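The Bin on the Bench

Saturday, January 9, 2021

So December got away from me completely, and the odds-and-ends bin on my workbench got away from me with it. Anything without a home goes in there. By New Year's I'd stopped looking inside and was just dropping things over the edge and walking off (very mature, I know).

I bought the bin secondhand in Skamwood for 300 kronor – a big gray metal thing with sloping sides and a slanted divider across it. It weighs a ton! I had grand plans for two sections, one for "keep" and one for "decide later." Guess which one gets all the business.

Anyway, this week I finally made a start, with a pot of coffee and the radio on. 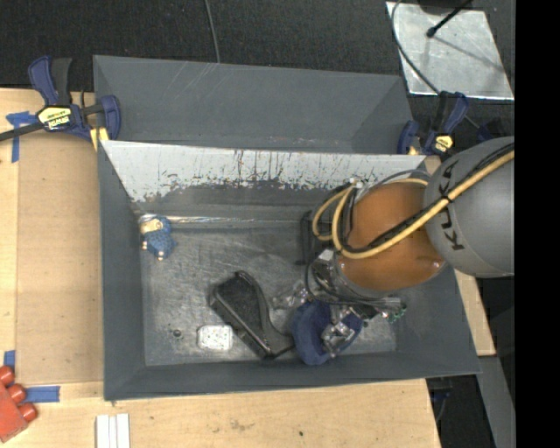 The front half, still waiting on some decisions. The little blue guy in the corner stays!

Look at the state of that divider, too. The whitish layer is all chipped and scuffed along the bottom, with gray coming through, and I keep going back and forth on repainting it. Sólveig Thoroddsen, who has the bench next to mine, says leave it alone and spend the afternoon sorting. She's probably right, but I've had a can of Kvam enamel on the shelf for ages and I'd love an excuse to open it.

The crumpled plastic is going straight in the trash. The rest I'm less sure of – I always think I'll need something the minute it's gone, and then I'm driving out to Brurkstead to buy another one. My new rule is 4 weeks. If I haven't gone digging for it by then, out it goes.

Next up is the drawer under the bench, and I'm a bit scared of that one.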